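Tane Lowther draws hands on everything. There are hands on the backs of envelopes in his kitchen, hands down the margins of his phone bill, and a very good pair of hands knitting on the paper cover of the cookbook he lent me last March (I still haven't given it back!). He has been teaching evening drawing classes at Celtum for 11 years, and when I asked what he'd like to talk about, he had his answer before I'd sat down.

"Hands. Everyone hides them," he said. "You see these lovely portraits, the eyes are wonderful, and then the arms go into the pockets. I did it myself for years."

What got him out of the habit was a dare from Calum Guthrie, his first teacher, who told him to draw 1000 hands before he was allowed to do another face. Tane took it seriously. He drew on the bus and in waiting rooms, and he drew his own left hand so often that he says he could pick its thumb out of a crowd.

"The first 20 were mittens," he said, laughing. "Really, sausages on a plate. Then somewhere along the way I stopped drawing fingers and started drawing the gaps between them, and it all opened up."

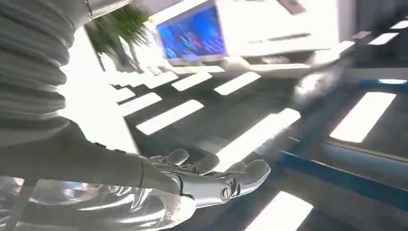

Palm up, fingers loosely curled.

He loves a resting hand best of all. A fist is easy to fake, he told me, and a pointing finger does all the work for you, but a hand doing nothing has to be looked at. He starts with the palm as a soft box, puts in the wrist much wider than feels right, and leaves the fingertips until last. Beginners go the other way and run out of paper.

I asked about shading and he practically jumped up to find me a pencil. "Go lighter! Whatever you think the shadow is, go lighter, and then put one dark line where two fingers touch. One! It's like magic, I still get a kick out of it."

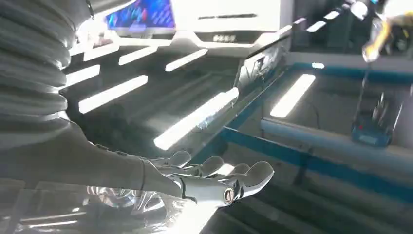
An open hand, tips bent slightly upward.

His students work from each other, swapping every 4 minutes, which keeps things noisy. He doesn't let them erase until the break. Some of them hate that for a week or two, and he was cheerful about it. "They come back, though. And they start looking at people's hands in the grocery line, which is a bit rude, but I'm so happy when I hear it."

By then my tea had gone cold and Tane had drawn my hand holding the mug, on the corner of my own notes. He made the thumb too long and said so, and then he started another one beside it.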